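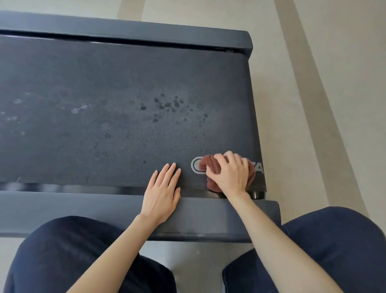

Speaker notes, page 4

Comparing two grippers on a wiping job. Wajid Tarar, Letberg workshop.

Start with the treadmill. Someone is cleaning the belt by hand: right hand on the cloth, left hand flat on the belt. Give people a moment to look at the cloth. It is bunched up, with folds all over it, and part of it hangs down. Both grippers have to hold something like that and keep pressing.

Say what we compared. The Vestergaard is a two-finger parallel gripper. The Brustmont has three soft fingers. Same arm, same wrist camera, same controller for both. We ran 100 wipes with each, on a dark textured belt, with water drops and whitish scuffs to get off.

Results. The Vestergaard dropped the cloth 4 times. The Brustmont never dropped it, but the cloth slid round in the fingers and we ended up wiping with a corner. Mean wipe time was much the same, so don't spend long on it.

Camera. Point at the dark drops on the dark belt. The pale smears are easy to pick out at our settings, the drops are not. We moved the lamp lower and that helped. Exposure is still set by hand.

Second arm. The left hand is the bit people ask about. We only had one arm, so we clamped the belt. Flovolstead want to try it with two in December.

If there is time, show the force plot for run 122. Otherwise go to the price table on page 5.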